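Packing Up the Kitchen Without Breaking Half of It

I have moved house more often than I'd like, and the kitchen is still my favorite room to pack. Yes, favorite! There's a real pleasure in getting a whole set of dishes from one cupboard to another without a single chip, and it takes less fancy gear than you'd think. Most of what follows I learned on the move from our flat on Guston Road to the house we're in now, with a bit added every time a friend asks for help.

Start earlier than feels sensible. I begin with the things at the back of the top shelf (fondue pots, the cake stand, the fish platter that comes out once a year) and leave one plate, one bowl and one mug per person until the last morning. Everything else can go. You'll eat a lot of toast and that's fine.

Boxes first

Small boxes for dishes, always. A big box full of plates is a box you can't lift, and the bottom will go on the stairs. Mine come from Humphreys, the hardware store near us, and the book-size ones are perfect. I used 14 of them for our last kitchen and had room left over for the spice jars. Tape the bottom seam twice, then run one strip across it the other way.

Put a layer of scrunched paper in the bottom as deep as your fist. Same again on top. If you close the flaps and shake the box gently and hear anything at all, open it and stuff in more.

Sort before you wrap

Do your sorting somewhere soft and wide. A kitchen counter is too small and too hard, and the floor is murder on the knees. I lay everything out on the spare bed with a quilt over it, where you can see the whole set at once, and a bowl that rolls just rolls. Put like with like, biggest at the bottom, and decide now what's going to the thrift store.

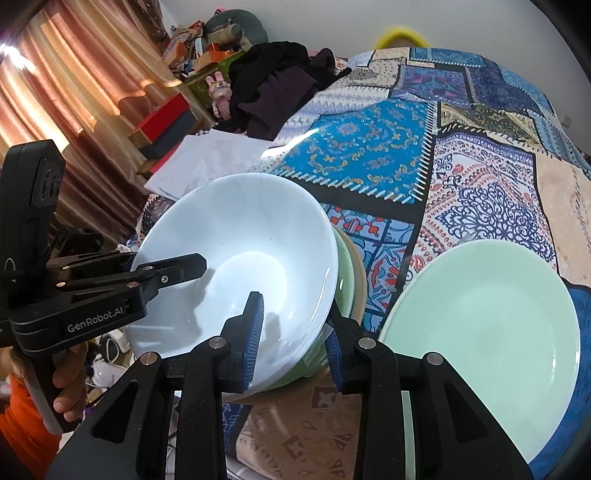
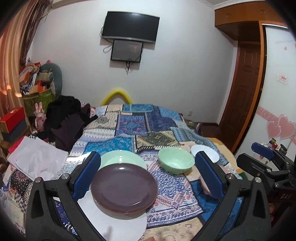 Kultodholm Home Notes
Words by Amara Hutar, household editor

Paper rounds are the thing I'd buy again in a heartbeat. You can cut your own from plain newsprint by drawing around a dinner plate, 16 sheets at a time if your scissors are good. One between each pair of plates keeps the rough foot of the upper one from scratching the glaze of the lower one. Save them afterward! Mine live in the cupboard between the good plates all year long.

Plates go on edge

This surprises people. Plates travel much better standing up, like records in a crate, than lying flat in a pile. Wrap each one, then bundle them in fours with another sheet around the lot, and stand the bundles side by side until they're snug. Bowls can nest, two or three deep, with a crumpled sheet inside each. I turn them on their sides too if the box is tall enough.

Use what you already own

Dish towels, pillowcases, winter socks, oven mitts — all of it has to be moved anyway, so let it do some work. A mug fits beautifully inside a thick sock. Wine glasses like a rolled hand towel around the stem so it's as fat as the bowl, and then a sheet of paper over everything. Foam pool noodles are great as well: slit one down its length and it slips over the edge of a glass shelf or the rim of a big platter. Cut it with a bread knife.

Skip printed newspaper on anything white or unglazed. The ink comes off on your hands and then on the dishes, and you'll be washing 47 pieces of china at ten at night in a house where you can't find the soap. (Guess how I know.) A bundle of blank newsprint, 200 sheets, did our entire kitchen with some left for the picture frames.

Labels

Write on the sides of the box, never just the top, as the top disappears the moment something is stacked on it. Room, contents, and an arrow for which way is up. I put a big star on the box to open first. Ours held the kettle, mugs, tea, a sharp knife, the can opener, a roll of paper towels and a bag of pretzels.

At the other end

Unwrap over a towel or a blanket and check every sheet before it goes in the recycling. Teaspoons and small lids love to hide in there. If it's January and the truck has been cold, let the dishes come up to room temperature before you run hot water over them, especially glass.

Wash the shelves before you fill them, and put the everyday plates wherever your hand goes first. You can always move them next week.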